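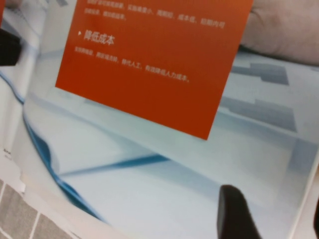
**Wostetti two-finger arm with Sokol wrist camera**
Rental or purchase, in stock at Fargate, Mutcombe showroom
Page updated 07/08/2021

I get the same phone call every week. Somebody has read that the robots are here, they have a shop or a laundry room or a mother-in-law with a bad hip, and they want to know if the Wostetti will do the work yet. So I'm going to answer that on the product page, before the specs, and you can decide if you still want the specs!

Short version: it'll do some chores, slowly, if you set things up for it. It will not walk in and take over your kitchen. I rent these out for a living and I like them a lot, and I still load my own dishwasher.

## What it is

The Wostetti is a tabletop arm with a gripper that has two slim fingers, plus a small Sokol camera up at the wrist so you (or your software) can see what the fingers are about to touch. It clamps to a bench or bolts to the rolling stand. You teach it by moving it around by hand or by driving it from the matching controller, and then it has a go by itself.

## What it does well

Picking up firm things from a known spot and putting them in another known spot. Yes, I know, people hear that and their faces drop. But think how much of a shop day is exactly that. Boxed parts from tray to scale. Jars from case to shelf (one shelf, at one height, please). We've had an arm in the Mutcombe showroom moving small cartons from one bin to another since May, and apart from the time I left a bin upside down it just gets on with it.

At home, it's good with:

- cups and mugs, empty
- toy blocks and chunky toys going back into a bin
- rolled socks, once they're rolled
- remote controls, glasses cases, that kind of coffee table stuff

The rolled socks always get a laugh, but a rolled sock is a lovely thing to grip. It squashes a bit, it doesn't slide, and it doesn't care which way up it lands.

## What it sort of does

**Paper.** I put this in its own paragraph because so many offices ask. A stiff card or a thin booklet lying by itself, fine, it can usually push it to the edge of the table and pinch it there. Turning the pages of a glossy brochure is a different business. The pages stick together, they curl, the light bounces off them and the camera sees a bright patch where the edge ought to be. Tilt the brochure a little and reading the print gets harder too, especially the small stuff while the arm is moving. Big headings come through all right. If you want it to read something, have the arm stop first and then look.

**Towels.** It can fold a hand towel that you've laid out flat. Pulling one out of a basket and finding the corners is still a coin toss with the software we ship, and a slow one. I've made coffee and come back and it was still on the same towel.

**Wiping a counter.** It wipes! It wipes the part you showed it. Move the toaster and you'll need to show it again.

## What I won't rent it to you for

Knives, hot pans, anything with a pet or a toddler loose in the room. Also glassware you're fond of. And please don't tell me you want it for lifting a person, the answer is no every time and I'm a bit short about it by now.

## About saving on wages

Everybody's sales literature says this, in every language I've seen sales literature in. Replace manual labor, bring down your labor costs. I don't put it on our pages. I'm not shy about selling, but the customers who rented for that reason alone are mostly the ones who sent the arm back.

The happy ones had a dull job that nobody on staff wanted to stand at, and they had someone in the building who enjoyed fiddling with the setup. You need that second person. For the first couple of weeks the arm makes work. After that it depends on how tidy your job is, and I can usually tell you from a phone video whether it's tidy enough. Send me the video. I'd much sooner lose a rental than get the crate back with a grumpy note in it.

## The specs you came for

| | |
|---|---|
| Reach | 400 mm |
| Weight, arm only | 18 lb |
| Fingers | 2, dark rubber pads, replaceable |
| Camera | Sokol wrist camera, color |
| Power | Standard wall outlet |
| Mounting | Bench clamp included, rolling stand extra |
| Rental | $410 a month, controller included |

Purchase price depends on which software bundle you want, so call for that one.

## In the crate

- Wostetti arm with gripper fitted
- Sokol camera and its cable, already run along the arm
- controller
- bench clamp and the hex key for it
- spare finger pads
- emergency stop button on a long lead
- printed quick start, which I rewrote because the original was hard going

Keep the crate if you're renting. It folds flat and goes behind a door.

## Setting it up

Clamp it to something that doesn't wobble. A card table won't do and neither will most ironing boards (yes, someone tried). Put the stop button where your hand already rests. Run the homing routine with the work area clear, then wipe the camera lens with the cloth.

Patterned surfaces can throw the camera off a little. If you've got a checked tablecloth or a woven mat under the job, try a plain tray on top of it before you start changing settings. Same goes for shiny things lying under a bright lamp. Turn the lamp.

When you're teaching it a new motion, go slower than feels natural. The arm copies your hurry along with everything else, and a fast wrist means a smeary camera view. Teach it the same job several times with the object in slightly different places. One perfect demonstration gets you an arm that can do the job in one perfect spot.

## Will the next one be able to do my laundry?

I get asked this one too. The software has come along nicely in the time I've been renting these, and updates go out to rented arms at no charge. Folding is better than it was. Cloth in a heap is still hard. I'm not going to guess a year for you, and I'd be careful of anyone on a sales floor who does.

If you're curious, come by Fargate on a Saturday and bring your own object, anything that fits in one hand and isn't sharp. I'll put it on the table and you can drive the arm yourself. To book a rental, use the form or call the Mutcombe number, and tell me what the chore is and how high your table is.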